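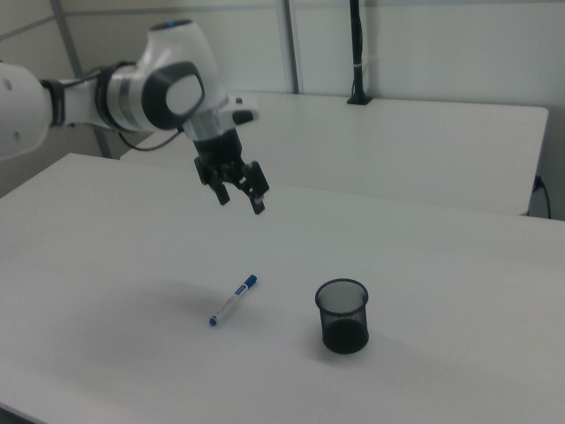 # Come drive the arm with us! Student team members wanted for the fall

The Cillstead Robot Arm Club is looking for new members, and we'd love to hear from you whether you've been coding since fourth grade or have never held a screwdriver. We're a student club at Cillstead Community College. We meet in the back lab of the Heinonen Building, we have one good robot arm, two tables, a lot of desk supplies, and a project that has gotten bigger than the people we have to run it.

The project is called Fisine. We want an arm that can tidy a desk it has never seen before: pens in the cup, tape in the tray, paper clips somewhere sensible. To get there, we teach it by showing it. One of us steers the arm through a small task, the computer records the whole thing, and then we do it again with the marker turned a little differently. And again. Last year's members recorded 1,413 good runs that way, and we'd like to reach 3,000 before the Ornuvach Student Robotics Meet in April.

So we need drivers, and people to do all the other stuff!

## What you'd be doing

Most new members start on marker-in-cup. You set a whiteboard marker down on the table, put the mesh pencil cup next to it, bring the gripper in over the top, and try to get the marker into the cup without knocking the cup over. It sounds like something you'd have figured out in five minutes. Give it a week. A marker lying on a diagonal is a completely different problem from one lying straight, because the wrist has to turn before the fingers close, and a tall marker in a light cup likes to take the cup down with it. The first time you get a clean one you will want to tell your family about it.

After that there's plenty of room to wander. Right now we could use people for:

- **Driving.** Steering the arm and recording runs, usually in pairs, with one person on the controls and one resetting the table. You swap whenever you feel like it.
- **Run checking.** Watching recordings back and deciding which ones are good enough to train on. Great for picky people. We have a shared sheet for this and it badly needs someone who likes sheets.
- **Code.** Mostly Python. The training scripts work, but they were written by four different people in four different moods, and the folder names show it.
- **Fingertips.** We print and test our own finger pads for the gripper. The present puzzle is round things: thick markers are fine, skinny pencils slide. If you've used a 3D printer, or want to, this is the fun corner.
- **Writing and pictures.** The Meet asks every team for a poster and a short write-up. We left ours until the last night this spring and it looked like it.

You can do one of these or try all of them. People switch around a lot, and one of last year's best drivers signed up to make the poster.

## Who can join

Any student enrolled in at least one class at Cillstead, day or evening, in any major. We've had nursing students, welding students, a couple from music and a lot from general studies. You don't need to be good at math. You don't need your own laptop either, though it helps for the code group.

Some things that do matter:

- You can make it to one lab session most weeks.
- You're okay with repeating a small thing many times, and with asking when you're stuck.
- You'll do the safety walk-through before touching the controls. It takes one session and everybody does it, including people who've used an arm somewhere else.
- You're kind to beginners. You'll be one of the experienced people sooner than you think.

If you use a wheelchair, the aisle on the door side of the lab is wide enough and the controls can be moved to a lower desk. The controls can also be set up left-handed. Tell us on the form about anything else that would make the lab work better for you and we'll sort it out before your first visit.

## When and where

Lab sessions run from 4:00 to 6:30 p.m., three afternoons a week, and you choose the one that fits. The schedule goes up on the lab door in September once everyone's classes have settled. There's also a monthly evening when the whole club gets together, looks at how the arm is doing on its own, and argues about what to record next. Those usually end in pizza.

The Heinonen Building is the gray one behind the library. Come in by the loading side, go past the vending machines, and it's the last door on the left. The front entrance locks at 5, so if you're coming late, text the number on the door and someone will let you in.

## What it costs, what you get

Club dues are $5 for the year. That pays for printer filament and for replacing markers, which dry out if somebody leaves the caps loose. (Please don't leave the caps loose.) If dues are a problem, skip that box on the form. We won't ask.

This isn't a paid position and it doesn't count for credit by itself, though the engineering tech department has let members use club work for their independent study project. Ask your advisor early if you want to do that, since the paperwork is due before midterms. Members who log 50 hours in the lab over the year can get a letter from the club's faculty sponsor for transfer or job applications. Several people used theirs this spring.

We can take up to eight people to the Meet at Ornuvach, with the van and entry fees covered by the student activities fund. Spots go to members who've been coming regularly, and we try hard to include first-years. The desk-tidying event gives each team an unfamiliar table and ten minutes. Last time our arm put two pens away beautifully and then spent the rest of the round nudging an eraser toward the edge. We are so ready to go back.

## How to sign up

Pick up a form from the box outside the lab, or ask for one at the student activities desk. It wants your name, your email, which afternoons you're free, and a few sentences on what you'd like to try. "I don't know yet" is a perfectly good answer and we get it a lot.

Forms are due by the end of September. We'll write back to everyone within a week with a time for the safety walk-through, and new members start driving in October. If you miss the deadline, put a form in anyway. We usually have a few openings again in January when schedules change.

Want to see it first? Drop in during any session. You can watch a few runs, ask whatever you want, and if you've got ten minutes we'll show you the controls and how a run gets recorded. Bring a friend, and bring a weird pen if you have one. We're collecting those for the test set.

The Cillstead Robot Arm Club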